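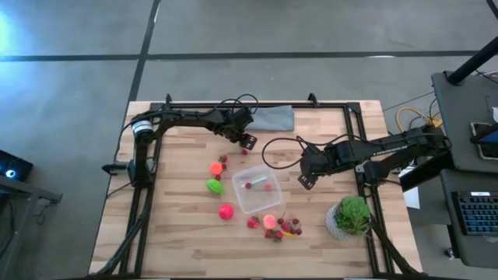
# Setting up a two-arm sorting table at home

I've been meaning to write this up properly ever since I first put a few notes on the Veneron workshop board, because the same questions keep coming back and my replies get longer each time. So put the kettle on, this is the long version. It covers the table, the frame, the cables and the first sorting job, which I call Hesano after the folder it lives in. It doesn't cover the software beyond the little you need to get moving (that deserves a page to itself, and I'll get to it in December if the shed isn't too cold).

## Before you start

You'll want:

- a solid table with a flat top
- metal rail for the back and both sides, plus brackets and bolts
- two arms with grippers, and their power supplies
- a clear plastic container with rounded corners
- a good handful of toy fruit in different sizes
- cable ties, a spirit level and a tape measure

The table matters more than you'd think. I used a wooden top made of narrow planks, and I'm very fond of it, but do run your palm over the joins first. If you can feel a ridge, sand it down, or small berries will stop against it every time they're nudged.

## Fixing the frame

Lay the long rail along the back edge and mark its holes in pencil. Then do the side rails, which I fit in pairs so that each arm has something stiff to sit on. Dry-fit the whole lot before you drill anything! I drilled the left side first on my first go, full of confidence, and spent the rest of that afternoon filling holes.

Once you're happy, bolt the back rail down finger-tight, then the sides, then go round again with the spanner. Check the level after the second pass as well as the first. Mine moved a little as it tightened up.

## Mounting the arms

Set the arms on opposite sides so that they face each other across the wood. Big joints may hang out over the edge of the table, and that's fine so long as you leave yourself room to walk past. Keep chairs out of that gap too.

With the power off, move each arm by hand through everything you'll ask of it. Can it get to the middle? Can it get to the back without catching the rail? Can both of them reach the container? If you answer no to any of these, shift the mount now, while it's still a ten-minute job.

## Cables

Leave a generous loop near each gripper. It looks untidy and you will be tempted to pull it in, but a cable that looks neat with the arm folded can be far too short when the arm is stretched out. The thick bundles can run down over the side rails towards the near corners, tied loosely. I do my final tightening only after the arms have been through a full slow cycle.

Keep the keyboard on a separate desk within reach of your chair. You want to be able to stop everything without leaning over the table.

## Laying out the fruit

Put the container in the middle. It needn't be square to the table, and I like to turn it a bit between runs so that the arms don't get used to one position.

Spread the fruit loosely in front of it and down one side, and mix the sizes up. A big round orange is an easy grab. Berries are fiddly, strawberries want to be taken across the widest part, and a bunch of cherries with stems is a proper nuisance, so save those until everything else is working nicely. I keep a folded cloth against the back rail for wiping down the top, and a potted plant near the front corner, well to the side of the working area.

## The first run

1. Set the speed as low as it will go.
2. Choose one arm and leave the other parked with its gripper over bare wood.
3. Bring the working gripper down over a single berry and pause just above it.
4. Look from the side as well as from the front, and adjust the height.
5. Close gently, lift, carry and let go over the container.
6. Repeat with the same berry until you're bored, then change the berry.

My settings file is called Nekutura. I began with the closing force at 45 and went up to 70, where the round fruit stopped slipping. At 74 the softer pieces were being squashed, so back to 70 it went, and there it has stayed. Your numbers will depend on your own grippers and fruit, so please treat mine as a place to start.

## Bringing in the second arm

Give each arm its own half of the table to begin with, and let only one of them go to the container at a time. My little script for taking turns is called Hirano, and it runs to 475 lines, most of which are comments to myself. When the turn-taking has worked for a whole evening, you can let the halves overlap a little.

Wipe the top down between sessions and check the frame bolts every week or so. The back corners are the ones I've had to tighten most often.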